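Notes for the Brolska library talk, April 3, 2025

*Slow down. Water first. Debashish Bandara does the intro, so skip the bio.*

## Opening

Hi everybody, thanks for coming out! I'm going to talk about bacteria tonight, and mostly about the ones that live in your gut, because that's what people ask me about at parties (I go to great parties).

Quick show of hands: who took an antibiotic in the past year? Wait for it. Okay, keep that in your head, we'll come back to it.

So, bacteria are single cells. They eat, they grow, they split in two. Most of them couldn't care less about you. A few make you sick, and plenty of them help you digest lunch.
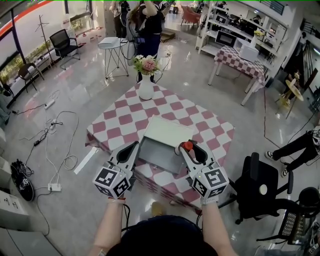
And they're fast. Under good conditions some kinds can double in less than half an hour, so you put one cell in warm soup and by bedtime you've got a crowd. That's my whole speech about leaving rice out on the counter. (Pause, somebody always groans.)

## Antibiotics

Antibiotics work on bacteria. They don't do a thing for a cold or the flu, those are viruses. Say this twice, slowly.

- Some antibiotics break the cell wall, some stop the cell from making proteins.
- They can hit the helpful bacteria too, and that's why your stomach may feel off.
- Tell the story about my aunt in Alva and the leftover pills in the cookie tin. Keep it short this time!
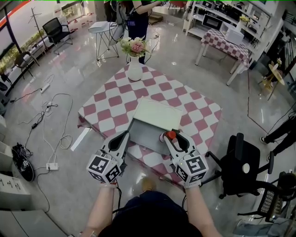 ## Resistance

Say you've got a big mixed bunch of bacteria, and 4 of them happen to shrug off the drug. The rest die, those 4 have all the room and food to themselves, and they multiply. Next time the same drug does very little. It's the bacteria that get resistant, your body doesn't. People mix that up all the time and I did too, back in school.

What can you do? Take them the way your doctor or pharmacist told you. Don't share them, don't save them, and take old ones back to a pharmacy that accepts them. Wash your hands, get your shots.

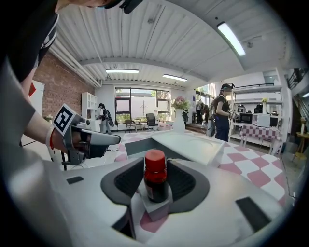

*Small brown bottle with a red screw cap.*

## Questions

Probably yogurt. It's always yogurt. Say it's fine, eat it if you like it, the evidence is mixed on the bigger claims.

Mention the October talk in Busen (mold!) and leave the sign-up sheet by the door.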